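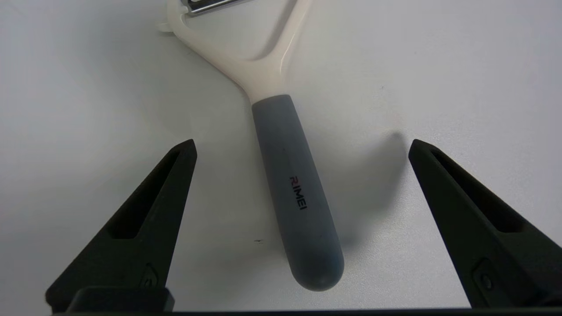 Joinery teaching at Zurbridge: a review of the year

10 December 2023

It is the practice of this blog to close each year with an account of the full-time joinery course at Zurbridge, where I have taught bench work for most of my career. Readers who follow these entries for the technical notes may wish to wait for the next one, on sharpening. The present entry concerns admissions, the revised assessment, the regional trial and the state of the workshop.

Admissions

The course admitted 28 learners in the current intake, against 20 in the year before. The increase follows the decision to accept applicants without a prior certificate in construction, provided that they complete a practical interview. At interview each applicant is asked to mark out and cut a single halving joint in softwood, using hand tools only. The quality of the joint carries little weight. The tutors look for care in marking out, willingness to ask for help and a reasonable attitude to safety.

The larger group has required a change to the timetable. Learners now attend in two sets, one beginning with machine shop induction and the other with hand work, and the sets exchange at the half term. I had reservations about this arrangement, as I have always held that a learner should spend a good number of weeks with a tenon saw before being shown a bandsaw. The set that began with machines has taken longer to become accurate with a chisel. Its members were, however, noticeably quicker to understand grain direction, having seen what a planer does to a board fed the wrong way.

Assessment

The end-of-stage assessment was revised in March. The former test piece, a small wall cabinet with a panelled door, had been in use for many years and had become too familiar. Drawings with the awkward dimensions already worked out were passed down from one intake to the next. Its replacement is a freestanding bedside cabinet with one drawer, tapered legs and a shelf housed on three sides. Learners receive the drawing on the morning of the assessment and prepare their own cutting list.

The drawer has proved to be the deciding element. Lapped dovetails at the front and through dovetails at the back are within the ability of most second-stage learners, but fitting the drawer to an opening that is itself slightly out of square calls for judgement. Several candidates planed the sides too early and were left with a loose fit. In future the preparation sessions will include a full day on drawer fitting, with each learner working on a carcass made by somebody else.
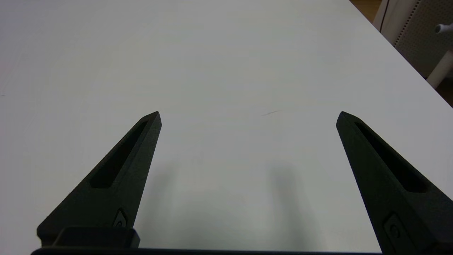 Marking is carried out by two assessors working separately, with their sheets compared only at the end. Where they differ by more than the permitted margin, the piece is measured again. I should like to see the tolerance on shoulder lines relaxed a little, as the present figure is stricter than anything required in ordinary site joinery, and I have written to the awarding panel to that effect.

The regional trial

Zurbridge entered a team for the regional trial at Starnov. The task was a hexagonal plant stand in beech, with compound angles throughout, to be completed over two days. Our entrants finished within the time and were placed third as a team, behind Tarar and the host college. The best individual score from Zurbridge was 631, the highest we have recorded under the present marking scheme.

The judges remarked favourably on the joints and less favourably on the finish. This was a fair observation. We have tended to treat finishing as something to be done once the real work is over, and learners have absorbed that view from us. Scraping, sanding and the treatment of arrises before assembly will be given their own place in the scheme of work from next term.

Workshop and materials

The cost of timber remains the chief difficulty. Spending on hardwood for the year came to 2,552 pounds, and this was achieved only by using poplar for practice joints and keeping oak and beech for assessed work. Offcuts are now sorted by length and kept in labelled racks — a dull reform, but one that has saved a good deal of material.

The older mortiser was withdrawn from use after repeated trouble with the table clamp. Its replacement, bought second-hand through Matia, was installed at the start of term. It is a heavier machine with a better depth stop, and learners have taken to it readily. The bench vices have also been stripped, cleaned and refitted with new beech cheeks, which the second-stage group made as an exercise.

Dust extraction in the hand tool room is still to be dealt with. A survey has been completed and the work is expected to go ahead during the summer closure, when the benches will be moved into the corridor store.

Former learners who would like to attend the open evening or lend a finished piece for display are asked to write to the workshop office by the end of term. Pieces should be labelled underneath with the maker's name and year of completion, and collected within a week of the event.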